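Notebook, Tarkier bench, Sunday, August

Sponge and dish task, two hand-held grippers. Started at 10 with the Rasell recorder on the new firmware. Clock sync between left and right streams checked before the first take and again after the battery swap. Offset stayed inside one sample both times.

Target for the session was 53 takes. Start position of the dish varies within the middle of the paper, rotation left free. Sponge is always handled with the right gripper, left is free to steady the dish or stay out. Operators are asked to keep both marker plates facing up as far as the wrist allows, as tracking drops out past a steep tilt and the take then has to be binned.
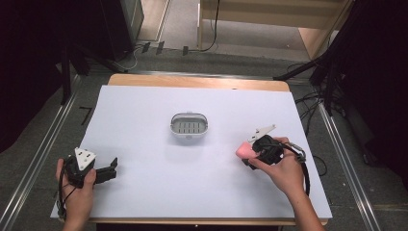

Do we keep takes where the sponge is dropped and picked up again?

Keep them, tagged "recovery", provided both grippers are tracked throughout. The last policy had never met a dropped sponge in training and simply closed on air.

Set now stands at 691 takes before filtering. 15 rejected so far by the Herrera script, nearly all for lost tracking on the right side. Two were false alarms: the script reads a slow squeeze as a stalled jaw. Threshold raised, rerun pending.

Jaw width calibration: full open and full close logged at the start of every block. Right gripper reads slightly wide when closed, corrected in software for now. Finger pads to be checked before the next block.

To do: copy raw files to Sukivness, split off the validation takes by operator and not by date, add the "recovery" tag to the label sheet. Cable strain on the left gripper still to be looked at.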